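Workshop notebook, Prondum series
Sat 15 January

Present: Renato Malabanan and the author of this entry. Purpose: review of the second draft of Book 3 before it goes to the copy editor.

Reading order

The note at the front of the book must state that the series is to be read in sequence. Book 2 ends with Seritz bound to the Pretorius house, and the opening chapter of Book 3 makes little sense to a reader who has not seen the oath. The recap has been cut to one paragraph. Mr. Malabanan considers even this too long. The paragraph is retained for the present.

Rules of the turning

Three conflicts with Book 1 were found.

In Book 1, a newly turned vampire cannot cross running water for 30 nights. In the current draft, Hiten crosses the river on the fifth. The bridge chapter will be moved to August in the story's calendar, which also settles the question of the long evenings.

Silver burns but does not scar. The mark on Hiten's wrist should therefore come from the oath. Wording to be revised in chapters 2 and 5.

An elder may hold up to three wards. Pretorius is given a fourth at the banquet. Either one ward is released beforehand or the banquet guest becomes a cousin. 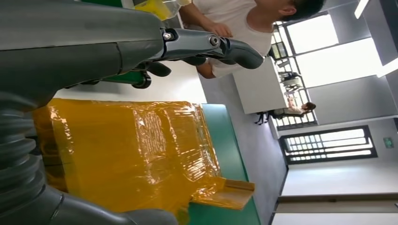 Romance line

The first kiss now falls too close to the trial. It was agreed that Seritz should leave the city before the verdict and return only after the sentence is read. The quarrel on the stairs remains as written.

Outstanding

Check the spelling of Prondum on the map against the text.
Mr. Malabanan to return his marked pages for the trial chapters.
Chapter titles to be discussed at the next session. The working title of the last chapter is not acceptable to either party.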